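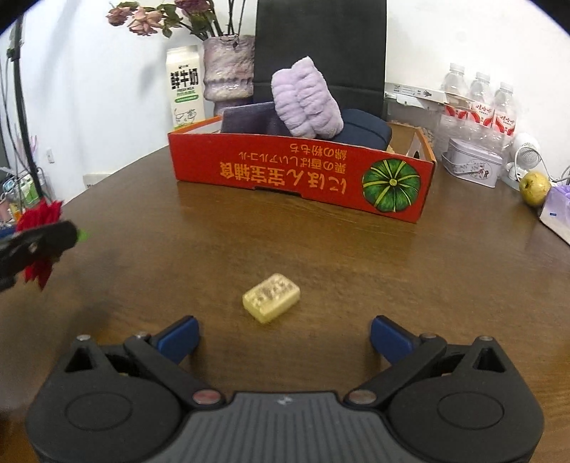 Grippers and end tools > Setup and maintenance

Blue fingertips: jaws do not meet in the middle any more

elgalindo
Hello all, I hope I write in the correct section. I have a pair of hand-held grippers with the black link arms and the blue fingertips. Since November the left and the right finger of one unit do not arrive at the center together. The right one comes first and waits, then the left one pushes it back a little. With big soft things it makes no difference. With the small yellow block you see on the table it turns the block when I close, and I must try again.

I already cleaned the fingertips with alcohol and I opened and closed it 100 times by hand to see if it gets better. It did not. Before I take it apart, is it the pivot pins or is it the screws on the upper joints? I have the Darnalard hex key set and a tube of Amovon grease, if this is the right one.
Elvia

tornillo_flojo
Screws first, always. There are four on the upper joints, two on each side, and in my experience they walk out by themselves if they were put in dry. Put a small line of marker across each head and the metal beside it, work with it for an afternoon, and then look at the lines. If one line is broken you have found it.

vikedstead_bench
I do not agree with "always". Loose screws give you play in every direction. She describes a finger that arrives late, and this for me is friction in one pivot. Hold the unit with the fingertips up, open it, and move each arm slowly with one finger. If the left arm feels heavier, take out that pin and clean it. We had 4 units on the bench at Vikedstead with the same complaint and in three of them it was dirt in the pivot.

tornillo_flojo
And in the fourth?

vikedstead_bench
A loose screw – I admit it.

a.esteban
Please do not put the Amovon grease on the pins before you know what is the problem. Grease on an open pivot collects fibers, and if you pick up plush or fabric things there are always fibers. I use one drop of thin oil and I wipe it until the pin looks dry.

One more question, Elvia: did you change the blue tips recently? The tips can be seated a little bit crooked, and then the arms are good and only the tips are wrong. Measure from the end of each tip to its own pivot pin, left and right. It should be the same number.
Anselmo

elgalindo
Yes, I changed them in November! I did not think about this. I will measure tonight. The other unit, the one with the red flower, still has its old tips and it closes well.

serrano77
Off topic a bit, but I would not test on a table with so many things around it. With a box, a vase and bottles behind, you judge the center by eye against a busy background. I put a sheet of white paper with one black line under the jaws and close on the line. It takes 15 seconds and you see immediately which side is late.

tornillo_flojo
The paper is good for measuring, but she needs it to work on a normal table with normal things, so she should test there also. I would do both.

elgalindo
I measured. The left tip is 2 mm shorter to the pin, so it was not pushed completely to the end. I took it off, cleaned the seat and pressed it again until it stopped. Now they meet on the paper line from serrano77. I also did the marker lines, and after 13 minutes of opening and closing one screw on the left side has moved a very little.

vikedstead_bench
So everybody was right except me. Is the left arm really not heavier?

elgalindo
Maybe a little heavier, I am not sure. I will clean this pin too when I have it open for the screw.

a.esteban
For the screw, take it out completely, clean the old residue and use the weak thread locker, the kind you can open again with a hand key. Do only one screw at a time so the joint stays in its place. And leave it overnight before you close the jaws on anything.

elgalindo
Thank you Anselmo, I will do the screw tomorrow morning and write here if the line moves again.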